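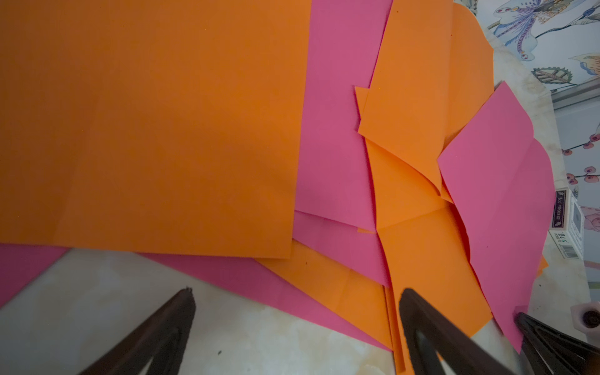

News > Politics > Visits and Open Days

Print this page | E-mail this story

I'd walked past the Redbridge council building for years and never once gone in, so when they announced a December open day I put my coat on and went. The line for the chamber tour was already down the steps when I got there, and most of us were grumbling about the same thing, the vote on the Moroz Street bus cuts. Everybody has a plan for fighting it. Mine was flyers, on plain orange and bright pink paper, and the woman in front of me said pink would get thrown out with the pizza menus. (She may be right!)

Our guide was Salamatu Dramani, who clerks for the transportation panel and talks faster than anyone I've ever met. She let us sit in the members' seats, which are a lot less comfy than they look on the webcast, and showed us the voting buttons. There's a delay of 3 seconds before your vote locks, and yes, people have changed their minds in it.

Then came the part I was there for. Council member Remo Lombardi took questions in the side room for half an hour, and 13 of us got one in. I asked why the night route to Kirkel was on the list at all. He said ridership, I said have you tried riding it, and he said he'd rather look at the whole network, so make of that what you will. Maysoun Moussa from the tenants' group did better. She wanted to know what happens to a petition once it passes 2000 names, and got a straight reply: it has to be debated in open session, with the sponsor allowed to speak.

Coffee was free, the cookies ran out before two. I skipped the basement archive because the stairs were packed, and I'm a little sorry now, as my neighbor says the old ward maps are down there.

The bus vote is the first item after the holiday break. Public comment sign-up opens at 6 p.m. at the front desk, and you have to do it in person.

Recent items
- Kane Kereama to run again in the north ward
- Romain Vasseur on the parking budget
- Moroz Street bus cuts: the routes on the list
- How to speak at a council meeting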